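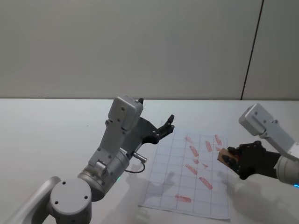 White table against the gray wall, small wooden block

White table against a paneled wall — what to do about the joint?

Posted by stirnau_bench
I'm setting up a long white worktable in a back room and I've pushed it right up to the wall. The wall is smooth light gray panels. I like how plain it is. My problem is the seam between two of the panels. It comes down and ends right at the table edge, and now that the table is white it's the only dark line I see.

Options as I see them: fill it and paint, cover it with a trim strip, or slide the table 19 inches and hide nothing but at least get it off to the side. I sort small wooden blocks and other parts there, so I don't want a lip or a strip that collects dust.

Posted by Gilles Tanguy
Don't fill it. If the panels are separate sheets they'll move with the seasons and the filler will crack by May. You'll have an ugly seam where you used to have a clean one.

Posted by marrowfield
Agree on not filling. I'd put a flat strip over it, painted the wall color. I did that in my shop and I stopped seeing it after a week.

Posted by Gilles Tanguy
A strip has two edges, so you've traded one line for two. And he said no strip.

Posted by marrowfield
He said he didn't want one that collects dust. A vertical strip doesn't collect much of anything. The horizontal gap behind the table is what he should worry about.

Posted by Eugénie Cordier
Second that about the gap. Is the table fixed to the wall or only pushed up? Small parts go down the back of a pushed-up table all day long. I lost most of a set of Vasseur pegs that way before I screwed mine down.

Posted by stirnau_bench
Only pushed up. It has been fine so far but I've only used it for four evenings. Second view, turned more toward the door:

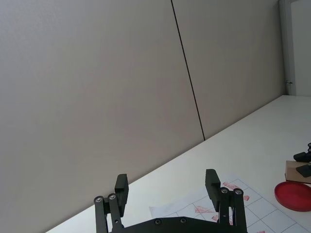 The table is the part I'm least willing to move, now that I think about it. I got the top from Grulus for 800 and it took two of us to carry it in. From this side you can see the seam run down to the table and the second panel carry on toward the door frame. The handle is down low by the table edge on that side, so sliding the top that way would worry me. Sliding it the other way puts me in the corner with the bad light.

Posted by Eugénie Cordier
Then leave it where it is. I would be careful about anything close to a door handle. Open the door all the way with someone leaning on the table and see if you're comfortable.

Posted by ohm_and_a_half
Unpopular opinion, the seam is fine. It's thin and straight. I had a quote of 476 to reface a wall like that and I'm glad I turned it down.

Posted by marrowfield
476 for one wall is steep. Paint the inside of the joint the same gray with a small brush. Costs nothing and you don't bridge the panels.

Posted by Gilles Tanguy
That one I can live with. Thin paint, one coat, and don't let it pool.

Posted by stirnau_bench
OK, paint in the joint it is. I have part of a can of Iva matte left over and the gray looks close. For the gap at the back, foam or felt?

Posted by Eugénie Cordier
Felt. Foam crumbles and then you're picking bits of it out of your parts.

Posted by ohm_and_a_half
Foam has held up for me, but mine is the dense kind. Whichever you use, stick it to the table and leave the wall alone.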